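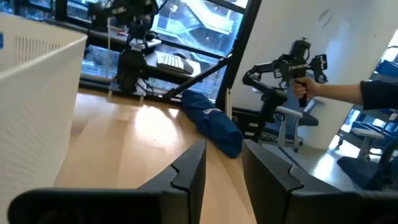 Learning to Read the Second Time: A Conversation with Gladys Villanueva

Gladys Villanueva was already pouring coffee when I got to her kitchen in Bralstead, and before I could get my notebook open she had put a slice of pound cake in front of me and asked whether I had eaten a proper lunch. I had, but I took the cake anyway. She taught adults to read for most of her working life, first in a church hall and later in two rooms over the old Primow shoe store, and she still has a way of waiting until you are comfortable before she says anything important.

"I never meant to do it," she told me. "I had a job in the billing office at Quinlan, and a woman I rode the bus with asked me one morning to read her a letter from her son's school. Then she asked the next week, and the week after that. After a while I said, well, let's you and me sit down with it together."

That was October, and by spring there were six of them around a folding table, sharing one dictionary with the back cover gone. Gladys had no training at all in those days and says so cheerfully. She used what people brought her: bus schedules, recipes, the tiny print on a bottle of cough syrup, and once a very long warranty for a chest freezer (she remembers that one with real affection, and says it took them three evenings).

I asked what she would tell somebody starting out as a tutor now.

"Don't bring children's books," she said right away. "Please! A man who is 60 and has run a crew his whole life does not want to read about a duck. Ask him what he wants to read. He'll know."

One of those men was Wilmer Betancur, who came to her with a box of his late wife's letters, tied up with kitchen string. He didn't want to be able to read everything, he told her, only those. It took them the better part of two years, and Gladys would leave the room when he got to a new one so he could have it to himself first. He went on to read the newspaper every day, mostly to argue with it.

The letters got her talking about spelling, which she thinks we all fuss over too much, and then about her own mother, who signed her name with great care and could write nothing else. Gladys was grown before she understood that. "She used to hand me the mail and say her glasses were in the other room," she said. "I believed her for years. I'd go look for them."

She stopped teaching when her knees got tired of the stairs. Brayan Henao, once a student of hers, has the evening group now, and he calls her when somebody is stuck. She keeps 50 of the old lesson notebooks in the hall closet, and she sent me home with one of them, the rest of the cake, and strict orders to bring the notebook back.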